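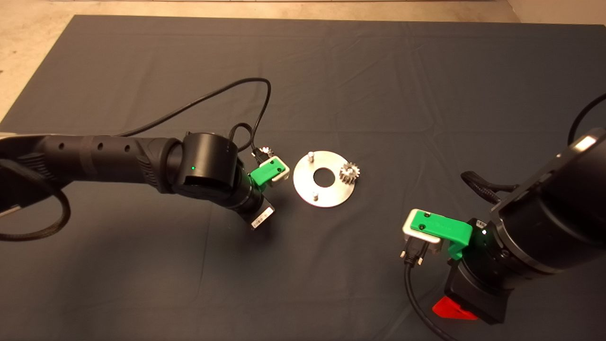
**Two-arm gear assembly** is a way of building small gear sets with a pair of robot arms that share one bench, and at my shop (Irkon, we make gearboxes for conveyor drives) it has been part of the day since November. I keep this page on our shop wiki for new hires, so it's written the way I talk. If you want the dry version, read the cell manual!

## What the job is

The unit we build most is the Jondura, a small reducer. At its heart is a round metal plate with a big hole in the middle and short pins standing up from its face. Each pin gets a gear. That's the whole step, and I did it by hand for nine years. You pick up a gear, find the pin with the bore, give it a little wiggle and feel it drop. On a good shift I could finish 200 plates, and by the last of them my thumbs would be buzzing (ask anyone who was on the old line).

## How the arms do it

The cell is called Paiva, and I'm told it's just the name of the software, though everybody uses it for the whole bench. One arm comes in from each side. The bench is covered with dark cloth, so a dropped gear doesn't bounce off into the next county, and parts go down right on the cloth near the plate.

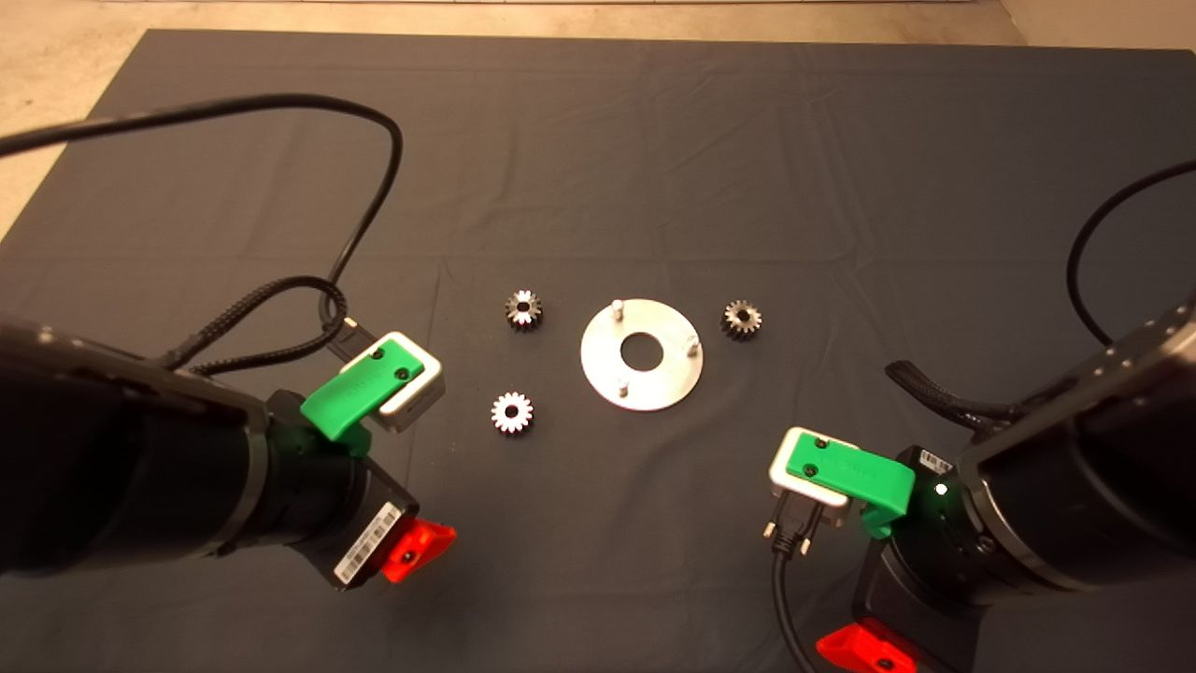 Either arm can take a gear, depending on which side it's lying on. The hard part is the last bit of travel, when the bore has to line up with the pin. People do that by feel without thinking about it. The arms go slower than I'd like, and they'll back off and try again if the gear sits crooked. It used to drive me up the wall to watch. I've gotten used to it.

Black pads line the insides of the fingers. They wear, and checking them is on the morning list now, right after wiping down the plates. Skip the wiping and you'll hear about it from inspection.

## What changed for us

Nobody on my line lost a job, which was the first thing all of us asked. What we do all day did change, though. I used to build, and now I mostly set out parts, watch, clear jams and sort the rejects. We got 20 hours of paid training on the cell, and I'd have taken double.

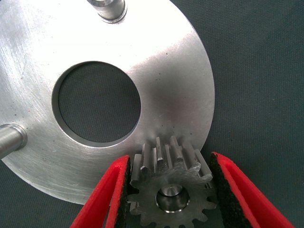 Some of it I like a lot. My hands don't hurt. I get to show the programmers things they'd missed, like how a gear with a burr in the bore will start down the pin and then hang up, and they put a check in for it the same week. That felt great!

Some of it I don't. Watching is tiring in its own way, and it's lonelier, because the old bench had four of us talking across it all day. We asked for the sorting table to be moved next to the cell so there'd be company, and it was. Pay went up a grade for anyone who signed off on the training, but the grade came with weekend call, so read that part before you sign.

## Work still done by hand

The Mileo, our smallest reducer, stays on the hand bench. So do repairs, sample builds and any order with odd gears in it. New people spend their first month there before they touch the cell, and I hope that rule sticks. You can't tell a bad fit on the monitor until you've felt one.

## See also

- Morning checklist, Paiva cell
- Jondura plate, cleaning and inspection
- Weekend call rules

*Last edited April 25, 2026*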